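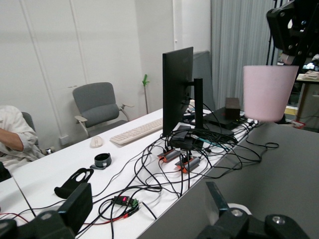 Skirnus ran. Down past the tanners, past the well, sandals slapping -- the left one going at the strap. Twenty-two steps to the lower gate and he took them in threes.

"Stop that boy!"

He didn't look. Looking was how they'd got Beyene.

At the bottom a cart, a mule, a man asleep under a hat. Skirnus went under the axle and lay in the straw and the muck with his mouth shut. Boots. More boots. A voice in soldier's Latin, bored, asking the mule driver something rude. Then off towards the river.

He counted to 36, which was his age and Beyene's and their mother's little one added up. Then he breathed.

The letter was still there. Damp with sweat, folded small, tucked flat against his ribs. He couldn't read it. Tullel could, Tullel read everything, and Tullel was up in the hills at Stiria with the sheep and the old women, preaching that you should feed the man who robs you. Feed him! Beyene had laughed till he cried at that. Beyene had a knife with a bone handle and slept on it.

Who was laughing now. Beyene in a pit under the governor's house, waiting for the month to turn.
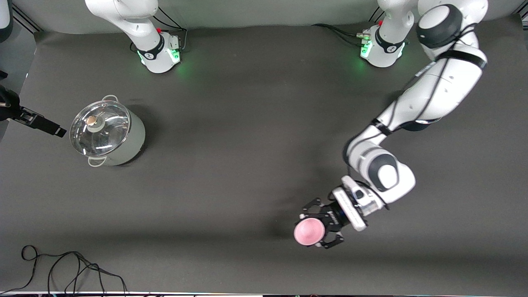
It was dark when he reached the fold. No moon yet. Tullel was sat on the wall, bread in his lap, as though he'd been told.

"You're bleeding."

"It's the sandal. Read it."

Tullel read it with his lips moving. Took for ever. A dog came and leaned on Skirnus's leg and he let it.

"Well? Which gate? How many guards?"

"It isn't about gates."

"He said it was. He pushed it through the bars, he said give it to Tullel and run --"

"He's asking if it's true," said Tullel. "What I said in August, at the spring. If a man can be forgiven for the thing at the bridge." He turned the scrap over. Nothing on the back. "That's all. He wants and answer before the morning."

Skirnus wanted to hit him. He'd run all day for that. Twenty-two men waiting in the caves with slings and stolen swords, waiting on a gate, and it was a question.

"So what do I tell the others?"

"Whatever you like. I'm going down."

"They'll take you. They'll put you in with him!"

Tullel was already tying his cloak. He broke the bread, gave Skirnus the bigger half, and put the other inside his shirt.

"Is that for Beyene?" said Skirnus.

"For the guard. He'll have been stood there all night."

He went over the wall. Skirnus held the dog by the scruff and listend to the stones going, down and down the hill, and then he got up and went after him, one sandal on.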